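Belmonte Peat Fire

The Belmonte peat fire was a slow-burning ground fire in the drained wetlands east of the town of Belmonte. It began in May, when a grass fire on the edge of the Masitz drainage canal spread into dried peat, and it continued below the surface long after the flames above ground had been put out. The fire burned through 500 hectares of bog and rough pasture, closed the Ellier road on two occasions and led to lasting changes in the way water levels in the district are managed.

Background

The Belmonte wetlands formed in a shallow basin between the Masitz and the low hills to the north. Peat was cut there by hand for household fuel until commercial extraction began, at which point a network of ditches was dug to lower the water table. When extraction ended, the ditches were left in place. Much of the ground was let for grazing, and the remainder was taken over by birch and heather.

Drained peat dries out from the top down and can burn without open flame if it is ignited. A winter with little snow and an early, windy spring had left the upper layers unusually dry. The district fire service had issued a warning against open burning, and access to two footpaths had already been restricted.

Course of the fire

The first call was received in the early afternoon from a farmer on the Ellier road, who reported smoke near the canal. Crews found dead grass burning along the bank and had the flames under control before nightfall. Smoke was seen again at 5 a.m., this time from open bog well inside the basin, and it became clear that the fire had gone underground.

Fire chief Benjie Marquez took charge of the response and divided the area into two sectors. The western sector, nearest to the town, was given priority. Heavy vehicles could not be used on the soft ground, and hoses had to be carried in by hand over temporary walkways. In several places the peat had burned away beneath an intact surface, leaving hollows into which trees fell without warning. Night work inside the basin was stopped after a firefighter was hurt in one such collapse.

Water was pumped from the canal through a line 10 kilometers long, and the old ditches were blocked one after another to raise the water table. This second measure proved more effective than spraying, though it was slow. Rain helped to cool the northern edge, but hot spots continued to appear in the deeper layers near the former cutting works at Stesance.

Effects on residents

Smoke settled over Belmonte in the evenings and usually cleared by midday. Schools kept pupils indoors, and the clinic at Ellier extended its opening hours for people with breathing problems. Residents of Stesance were advised to leave, and most stayed with relatives or in a sports hall made available by the town. No deaths were recorded.

Inquiry and aftermath

A district inquiry led by Imelda Galang found that the grass fire had most likely been started by the burning of cleared brush, although no person was charged. Its report criticized the lack of a clear owner for the ditches - responsibility had passed between several offices - and called for permanent dams. Hydrologist Azadeh Shojaei, who gave evidence, argued that the basin would burn again unless it was kept wet throughout the year. Grazing tenants objected to the plan and were later offered other land south of the canal.

The dams were built in stages, beginning at Stesance. Sphagnum moss has returned to parts of the western sector, while the most deeply burned ground is now open water.

See also
Masitz drainage canal
Peat extraction in the Belmonte basin
Industrial robot
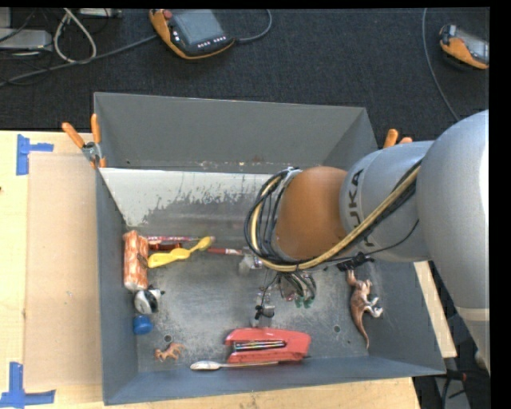 KUKA robot arm and open metal bin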